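Thursday, March 21, 2019
Notebook, Verkbridge bedroom, mopping task

Started late again because the left hand controller wouldn't pair. Swapped the battery, no change, swapped the cable, no change, restarted the whole base computer and of course it came right up (I'm writing that down so I try the restart first next time!). Eetu had the kettle on by then, so at least there was tea.

The plan for the week is still the bedroom floor. One person in the headset, drive up to the mop, take the handle with both grippers, push along the side of the bed, back off, let go. We decided on Monday that letting go counts as part of the demonstration, so no more cutting the recording the second the floor part is over. I keep forgetting this. My thumb goes to the stop button all by itself.

First run I threw out. I grabbed the handle too high and had the arms up near my own chin, and then there was no reach left for the push. It feels natural from inside the headset, that's the trouble, you hold it the way you'd hold a mop at home and the robot's shoulders aren't where yours are. Second run I went in lower with the left and kept the right as a guide, barely closed, and that was so much better. The handle could slide a bit in the right gripper when the head turned. I'd like everyone to try that before we argue about it.

Third run, sloppy but kept. Fourth run the base rolled back while I was pushing forward, so the pad just sat there while the robot left the room, more or less. Kept that one too but tagged it as a failure, and I typed the reason in the comment field this time instead of "bad".

Between runs I've been parking with the head tilted down and both grippers empty and low, so each recording begins with a good look at the floor and the mop. I like this as a starting pose. You get the bed rail on one side and the mop on the other and a clear lane up the middle, and the marks on the floor are in view before anything moves. 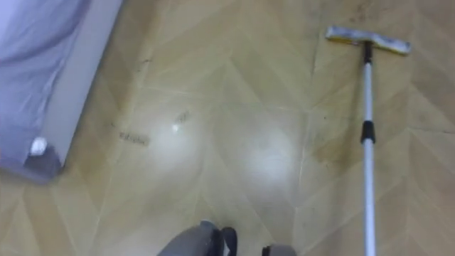 Aarne Vuorinen thinks the starting pose is too tidy, and that if every run begins with the hands parked in the same spot, the policy will learn the parking spot and fall apart the first time it wakes up half a step to the left. He wants the operator to wiggle the base and the arms a little before each recording, and to stop thinking of it as wasted time. He'd also begin a few runs with the gripper already on the handle.

Fair enough, and I did the next batch his way. Wiggle, settle, record. It's slower and I felt silly, but the approaches do look different from each other now when I scrub through them. Starting with a closed grip was harder than I expected because somebody has to hold the mop while I come in, and then that somebody's arm is in the recording. Eetu suggested closing the gripper first, then letting the helper step behind the robot before we press record. Worked fine. Should have thought of that.

The glare is still bugging me. With the light coming in like that, the floor washes out to almost white in the middle and I lose the grain of the planks completely. In the headset I steer by those zigzag seams, they're my ruler! Without them I over-push. Tried half closing the blind and it got better for me, but then I wondered if we want it better. The robot will have to mop on sunny days as well. So: some with the blind, some without, and write down which. I have not been writing down which. Starting now.

Other bits, in no order:

Grip force on the handle is at 3 on the Drastus scale. At 5 it held nicely but I couldn't rotate at all, and at 2 the handle twisted whenever the pad caught. Leave it at 3 please, and if you change it put it back.

Watch the collar on the handle, where the sections lock. If the gripper closes right over it you get a lumpy hold and the mop leans. Go below it.

Wrist delay felt longer after lunch. Eetu blames the Jokbridge link and I blame my lunch. We'll log it tomorrow.

Episode count on the drive is 575 including the failures, and I haven't sorted the old Hakala ones from the new ones. They used a different hand mapping so they can't just be poured in together. Needs an afternoon and some patience, neither of which I have today.

For tomorrow I want Eetu in the headset and me on the keyboard, same room, same mop, Aarne's wiggle before every start. Battery pack B is on the charger, pack A needs to go on when somebody reads this.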